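Murkance bench arm: what to budget for
Equipment pages, Flaldale Workshop Supplies
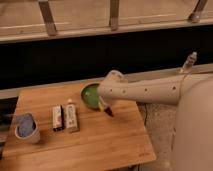

Murkance arm with a pen in the gripper, working over a bamboo board.

We've been wanting to stock a small arm like this for ages, and it's finally on the shelf! The Murkance is meant for light, fiddly work with small things: cups, little boxes, bottles, shallow pots, pens. If your jobs fit on a board on a bench, have a look.

Planning the spend

The arm is the big item, but please leave room for the bits around it. Most first-time buyers come back to us within the month for spare finger pads and a second board, so we now put both on the quote from the start (cross them off if you like). Some 250 pounds covers the extras for a single station. Fixings for a concrete floor are separate, and Sakda Thaweesak on our service desk can tell you which ones suit yours.

Reach and space

Working reach is 83 cm. Measure from where the base will stand to the far side of your board, then add a hand's width. Cable runs along the top of the arm, so check for shelves or rails that might snag it.

Pens and other thin things

The standard gripper takes a marker nicely, and this is the part we've had most fun with. Try it with the caps and barrels you really use before ordering special fingers. Quite a few people find they don't need them.

Running costs

Finger pads want a look every 1,000 hours. A pack of spares lasts most small workshops a good long while. Servicing can be done at our Grostton branch or at your place, and the visit is cheaper if you book two arms together.

Delivery

Allow 6 weeks from order. Crisóforo Figueroa handles bookings for a trial day, and do bring your own objects along, the odder the better.

Goes with: Jaiswal bench stand, spare finger pads, cable clips.

Page last updated 11 October 2018.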